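3.2 Work surface and sorting materials

All sorting trials took place on a wooden tabletop with a pale finish. The same table was kept for the full study, as pilot work at the Ekville site had shown that participants placed objects more tightly on dark or patterned surfaces. A work area was marked with thin orange tape. Participants were told that every object would start inside the tape and that anything pushed over the line should be left where it stopped.

The objects were small rubber ducks. Four colors were used: red, green, blue and yellow. Ducks were chosen over plain blocks for two reasons. They have a clear front, so the direction an object faces can be coded along with its position, and they were familiar to every age group in the sample. Ducks with worn paint on the beak were replaced between sessions, because worn beaks made facing direction hard to code from the recordings.

The container was a blue, open-topped rectangular box placed at the upper right corner of the work area. Its position was not varied. Left-handed participants were therefore reaching across the body for most placements, and handedness was entered as a covariate in the analysis (Section 4.1).

3.3 Starting layouts

Ten starting layouts were drawn up following the spacing rules of the Hevstead tidying task, with two changes. First, no duck could start directly against the tape. Second, no two ducks could be close enough to be picked up together in one hand. Layouts were assigned in random order within each session, and each participant completed 6 trials. The experimenter set out the ducks from a printed card while the participant faced away from the table.

One layout is shown in Figure 2. The red duck starts at the upper left and the blue duck at the lower left, with the green duck to the right of center and the yellow duck near the right-hand tape line. The green duck has the shortest reach to the container among the four.
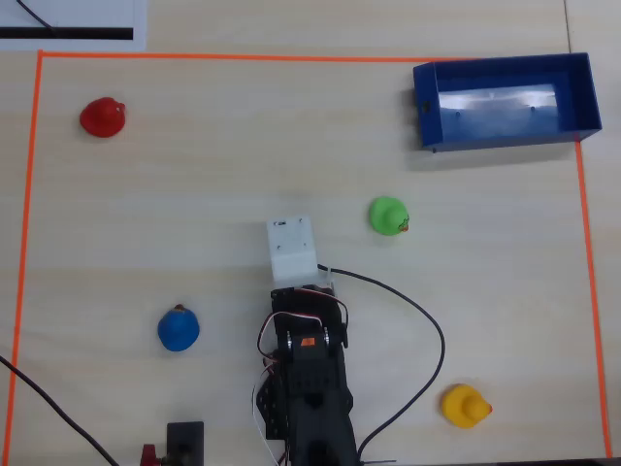
Figure 2. Sorting layout with four rubber ducks inside the taped work area and the blue container at upper right.

Of the 77 participants enrolled, all completed the first session. Trials were dropped if a duck was knocked over before the start signal or if the layout did not match the card, leaving 267 trials for the analysis of pick order. Order was coded by color, and facing direction was coded as left, right, toward the participant or away. Disagreements between coders were settled by viewing the recording again at half speed. The coding sheet was adapted from the Warraich protocol, with the column for grip type removed.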